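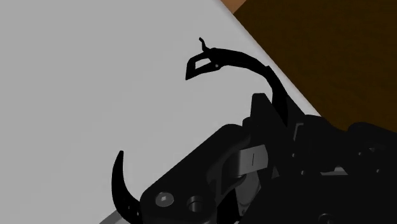

Gripper open over the bare part of the tabletop, in simulation.

Home | Posts | Workshop notes | About | Contact

Safe according to whom?
Posted in July by Nazar Kravets

I have now read the Tellar guidance on testing robot arms in simulation, all 13 sections of it, and I'm less convinced than I was before I started. Tellar would like small outfits like ours to sign up to it. There is a badge. You may put the badge on your website.

My trouble begins in section 4, which says a task counts as "verified" after 300 simulated runs without a recorded contact fault. A contact fault is whatever your own software decides to log as one. Set the threshold high enough and you could drive a wrist through a worktop and still get the badge. I wrote to ask whether there was a recommended threshold and got a polite reply saying this was left to the judgement of the operator. The operator is me, on a weekday evening with a cup of tea. I'm not sure anybody should be relying on that.

Then there's the open hand rule. Before any approach, the gripper must be "open and clear of all objects". Fine, I agree with it. But the text never says how clear. Curved fingers sweep through a good deal of space when they close, and the tip isn't always the part that arrives first. Zavero's older house rules, which are badly typed and have a page missing, at least make you write down a clearance for each finger and keep it with the run. I know which of the two I'd want to be held to.

The section on clutter annoyed me most. Tellar's suggested test table has a few plain blocks on it, well spaced. Who has a table like that? I've been setting up messier ones, with things that roll, things that sag and things with holes in them. A strap is a nasty item to pick up by its end. A block goes where you put it, but a strap has its own ideas, and simulated straps are often stiffer than real ones, so even a clean run makes me suspicious.
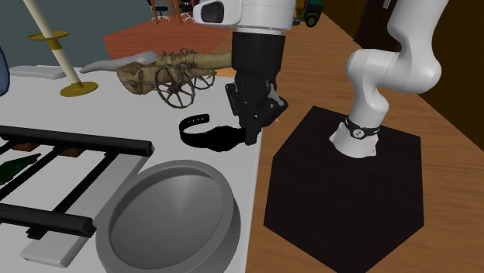

Two arms, one crowded table. The watch strap is the awkward bit.

Shared space gets a single paragraph. Two arms round one table, it says, should have "agreed zones". Agreed by whom, and what happens when the thing you want is lying across the line? Triantafyllou's approach, where one arm has to hold still while the other is low over the table, is slow and dull to watch. I've gone over to it anyway. It can be checked afterwards by someone who wasn't there, and I can't say that for "agreed zones".

I'll give Tellar credit for the logging section, which is good. Keep the failures, keep the settings, don't overwrite anything. My own folder stands at 3,656 runs and I'd have thrown most of them away a year ago. Going back through the bad ones has taught me more than the guidance did.

Ostetti have signed up and have the badge at the foot of every page. I asked them what they'd changed in order to qualify. They said very little, and seemed to think that was a point in its favour.

I haven't signed. If the next version puts a figure on contact faults and says something useful about soft objects, I'll read it again. Until then I'm keeping our own list pinned up by the desk, with the clearances written in pencil, and rubbing them out when they prove wrong.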